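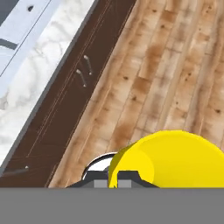 What time do the walkouts start for the Uvero card, our time? Nine in the morning on Sunday for the prelims, and the main event should be somewhere near lunch if the early fights go the distance.

I wrote that on the back of an envelope for Fabian, who has asked me three times now and will ask me again on Saturday night, bless him. Wednesday, November 6, 2024, and I'm already as jumpy as if I were the one getting my hands wrapped.

Training tonight was a good one. Aurelia ran the class (she's had the Wednesday slot since October) and we did five rounds on the pads and then clinch work until my neck felt like wet rope. She has a way of correcting you that makes you feel clever for having got it wrong in such an interesting fashion. My left elbow keeps drifting out when I go for the underhook, and she tapped it every single time, very gently, until I began to hear the tap coming before it landed. I think it's sinking in. I said the same thing last week, mind you, so we'll see.

Afterwards a few of us sat on the mats far too long arguing about the main event. Fabian is all in on Brekilska, because he likes anybody who walks forward. I can't get there. Baumgartner has the better jab and she doesn't panic on her back, and over five rounds I reckon that has to count for something. Aurelia wouldn't pick. She only said that Brekilska drops her right hand when she's tired and that we should all watch for it in the third, and then she went off to find her keys and left us to it.

The viewing is at Fabian's this time, which I'm very pleased about, as his couch is enormous and his neighbours are deaf or saintly. He's paying for the stream and the rest of us are bringing breakfast. I've put my hand up for the egg and bacon rolls, so I'll need 20 rolls and a great deal of barbecue sauce. Mum's relish too, if there's any left in the cupboard. I must ring her tomorrow and check, and she'll want to hear about my neck, so I'd better leave a good half hour for it.

Oh, and I've finally bought new shin guards! The Irnetti ones, in dark green. My old pair had gone so soft in the middle that I could feel every check right through to the bone, and I'd been putting it off for months out of plain stubbornness. They're stiff as anything at the moment. I wore them around the kitchen while the pasta was on, to break them in a bit, and felt very professional draining the penne.

Ice on the neck now, then bed. Sparring on Friday, elbow in.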